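May, late afternoon. Dye bench.

Batch 3 of the walnut hull ink is strained and bottled, and it is brown. I mention this because batch 2 was also supposed to be brown and came out the color of weak tea that had been left near some brown. Hulls were from the Drustton bag, the one with the hole in it. Soaked overnight in rainwater, simmered low until the volume dropped by half, then strained through the old pillowcase, which now has a second career as a map of Norway.

Weights, for whoever repeats this: 141 g dry hulls to 1,000 ml water, reduced to 500 ml. No vinegar this time. A pinch of iron went into one small jar only, labeled Fe, lid taped on. Märta's view is that iron is cheating. Märta's view is also that her own black, the Skjelbred recipe, is "mostly oak gall," and I have seen the spoon. 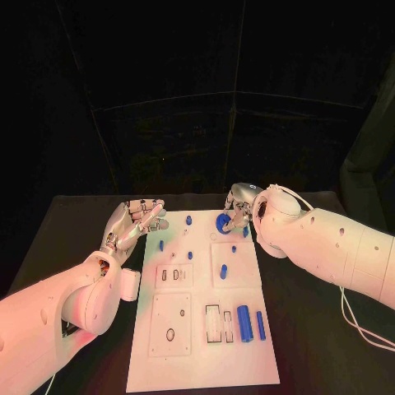 Swatches went onto the Zalla cotton paper first and then the cheap sketch stock, two coats on the left of each sheet and one on the right. The one-coat side dries warmer than I wanted, close to rust where it pools. I keep losing track of which corner I started in, so from now on the sheets get the arrangement of that white board with the blue pegs: separate zones, one kind of thing per zone, no wandering. Single coats in one, double coats in another, pen lines in a third. Blots get their own zone too, as they have earned it. Paper name goes on the back in pencil, which doesn't run when the ink does.

Pen tests. The dip pen liked it straight away. The glass pen gave three good words and then a puddle. The brush was fine, but the brush is always fine, and so tells us nothing. Beca tried it in her fountain pen against all advice, including her own, and has spent the last hour rinsing the feed in the sink and saying it's nearly clear.

Feathering on the sketch stock is bad. Each downstroke grows little whiskers. On the Zalla there's hardly any, unless I lean on the nib. I added gum arabic by the drop to a test pot and the whiskers shrank, though past a certain point the ink goes shiny and sticks to the sheet above it. I have a pair of swatches that will be together forever.
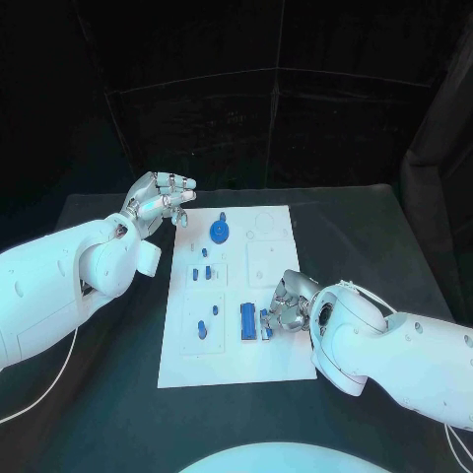
Does the gum need to be dissolved before it goes in? Dissolve it first, in a little warm water, and leave it until the lumps are gone. Dropping the powder straight into the pot gets you tapioca. I've done it both ways now, the second way while talking.

Smell: pond, with a suggestion of cellar. Batch 1 smelled like this the day before it grew fur, so this lot has a clove in each bottle and the bottles are in the fridge, second shelf, behind the mustard. They are labeled NOT GRAVY. The label has been there since the incident with batch 1 and I see no reason to retire it.

Lightfastness strips are taped inside the south window, half of each one under foil. Please don't move them to open the blind. If the blind has to be opened, open the other blind. The Motport walnut strip from last summer is still up there for comparison and has faded to a kind of polite beige, although the covered half is as dark as the day I painted it.
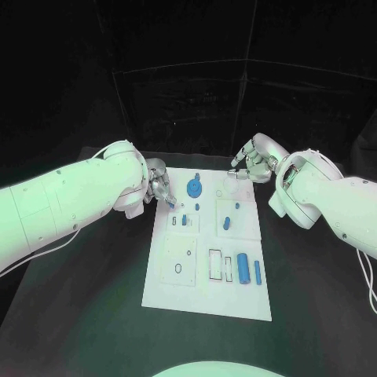
I'd like to know how much of that was the sun and how much was the recipe. The Motport one was cooked hard, at a proper boil, because I was in a hurry, and Märta thinks boiling knocks the color about. I think it was a weak ink to begin with. A hard-boiled pot from the same Drustton bag would sort it out, provided there's enough left in the bag and less of it on the floor.

The Fe jar, checked again just before leaving: gone very dark, nearly black in the neck, with a bit of sludge at the bottom. On paper it goes down gray-brown and darkens while I watch. Annoyingly, it's the nicest thing on the bench. I haven't told Märta.

To do:

- boiled batch, same weights, same bag
- gum test again, fewer drops, write the number down this time
- new pillowcase
- ask Beca about the pen, gently
- Fe jar: filter, relabel, hide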